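Projektbericht: Regeln für einen Packarbeitsplatz mit zweiarmigem Roboter
Studienprojekt im vierten Semester, Abgabefassung vom 19. Juli 2023

Vorweg ein paar Worte dazu, wie wir zu diesem Thema gekommen sind. Ausgeschrieben war das Projekt eigentlich unter dem Titel »Handhabung von Kartonverpackungen«, und wir hatten uns alle darauf gefreut, Griffe zu programmieren. In den ersten Wochen haben wir dann gemerkt, dass unsere Aufnahmen kaum miteinander vergleichbar waren. Mal stand der Karton weiter hinten, mal lag noch Werkzeug vom Vortag auf dem Tisch, und im Protokoll stand davon kein Wort. Unsere Betreuung hat uns daraufhin ermutigt, aus der Not ein eigenes Arbeitspaket zu machen, und dafür sind wir bis heute dankbar. So ist aus einem Programmierprojekt eines über gute Praxis geworden: Wie muss ein Arbeitsplatz vorbereitet, freigegeben und dokumentiert sein, damit man mit den Ergebnissen etwas anfangen kann und sich dabei niemand die Finger klemmt?

1. Ausgangslage

Der Arbeitsplatz heißt bei uns Katura, nach dem Vorgängerprojekt, von dem wir den Raum und einen großen Teil der Ablage übernommen haben. Übernommen haben wir auch dessen Hausregeln, elf Seiten, die sich fast ausschließlich mit dem Ein- und Ausschalten beschäftigen. Zum Aufbau der einzelnen Aufgabe fand sich darin ein einziger Satz, nämlich dass der Tisch »ordentlich« zu sein habe. Das ist gut gemeint, aber vier Leute haben vier Vorstellungen von ordentlich.

Dazu kam die Frage, welche Normen überhaupt gelten. Wir haben uns an die üblichen Grundlagen gehalten, also an die Risikobeurteilung nach EN ISO 12100 und an die ISO 10218 für Industrieroboter, ergänzt um die technische Spezifikation ISO/TS 15066 für den Betrieb mit Menschen im selben Raum. Keines dieser Papiere ist für einen Hochschulaufbau wie unseren geschrieben, und wir behaupten auch nicht, dass wir sie erfüllen. Als Gerüst haben sie uns trotzdem sehr geholfen, vor allem die Gewohnheit, erst die Gefährdung aufzuschreiben und dann die Maßnahme.

2. Vorgehen

Wir haben zunächst das gesamte Protokollarchiv durchgesehen, das in unserer Ablage Nitotden liegt. Es umfasst 2.379 Einträge. Vier davon ließen sich nicht mehr öffnen, sodass 2.375 in die Auswertung eingegangen sind. Geplant waren ursprünglich 4.000 Durchläufe bis zum Semesterende, was im Rückblick doch recht optimistisch war. Zu jedem Eintrag haben wir notiert, ob die Startposition des Gegenstands festgehalten war, ob jemand die Freigabe gezeichnet hatte und ob Bemerkungen zum Tisch vorlagen. Das war mühsam, und wir haben viel Tee dabei getrunken.

Aus einer Stichprobe von 100 Einträgen haben wir anschließend gemeinsam Fehlerbilder abgeleitet und diskutiert, welche Regel jeweils geholfen hätte. Als Vorlage für die Gliederung diente uns die Arbeitsmappe Lougher, die im Nachbarlabor für Schweißversuche verwendet wird und erfreulich knapp gehalten ist.
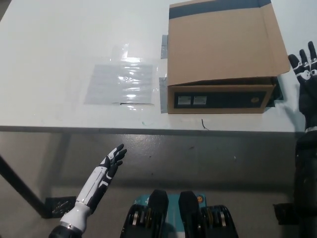 Unser erster Regelentwurf befasst sich mit der Tischfläche, und zwar unter der Überschrift »Markieren, räumen, melden«. Jeder Gegenstand, mit dem gearbeitet wird, bekommt einen festgelegten Platz, und dieser Platz muss auch dann noch erkennbar sein, wenn der Gegenstand gerade nicht darauf steht. Eine Zeichnung im Ordner genügt dafür nach unserer Erfahrung nicht, weil beim Aufbauen kaum jemand in den Ordner schaut. Graue Klebestreifen, wie sie auf dem weißen Tisch um den braunen Karton herum kleben, erfüllen den Zweck mit sehr wenig Aufwand. Schwieriger ist das Räumen. Eine durchsichtige Tüte neben dem Karton oder ein kurzes, gebogenes Stück schwarzer Draht nahe der Tischkante wirkt harmlos, und doch muss im Protokoll stehen, ob so etwas zur Aufgabe gehört. Wir unterscheiden deshalb zwischen »Aufgabenteil« und »Fremdteil«. Was weder das eine noch das andere ist, gibt es nicht mehr – über diesen Punkt haben wir einen ganzen Nachmittag lang gestritten.

Auch der Zustand der Verpackung gehört zur Startposition. Ein Karton mit aufgeklapptem Deckel braucht nach hinten und oben mehr Platz als ein geschlossener, und eine Klappe, die im Weg steht, verändert den Greifweg. Unser Formblatt hat dafür jetzt ein eigenes Feld mit den Einträgen offen, geschlossen und teilweise offen.

3. Die Regeln in der Fassung für den Probebetrieb

Regel 1: Vor dem ersten Durchlauf wird die Tischfläche geprüft und der Befund eingetragen.
Regel 2: Fremdteile werden entfernt. Bleibt eines liegen, wird es mit Lage vermerkt.
Regel 3: Markierungen werden nur zu zweit versetzt, und die alte Markierung wird sofort abgezogen.
Regel 4: In den Arbeitsbereich greift nur, wer den Halt selbst ausgelöst und laut angesagt hat.
Regel 5: Die Hände des Roboters stehen vor der Freigabe in der vereinbarten Ausgangshaltung. Eine ungefähr passende Haltung reicht nicht.
Regel 6: Wer freigibt, zeichnet auch. Nachträgliche Unterschriften entfallen.

Regel 4 hat uns am meisten beschäftigt. Die laute Ansage kam uns anfangs ein wenig albern vor, zumal in einem Raum, in dem man sich ohnehin gegenübersteht. Nach zwei Wochen hatten wir uns daran gewöhnt, und inzwischen fehlt sie uns, wenn wir drüben bei den Schweißern zu Gast sind.

4. Offene Punkte

Das Formblatt läuft derzeit noch über das Programm Wolier, das keine Pflichtfelder kennt. Man kann also weiterhin einen leeren Befund abspeichern, und das geschieht leider auch. Im August wollen wir auf eine Fassung umstellen, die das verhindert. Ungeklärt ist außerdem, wie lange eine Markierung gültig bleibt, wenn der Tisch verschoben wurde. Bisher kleben wir in diesem Fall neu – das kostet Zeit, und die Klebereste bekommt man nur mit viel Geduld wieder herunter.

Die Formblätter und die Auswertungstabelle liegen dem Bericht als Anhang A und B bei.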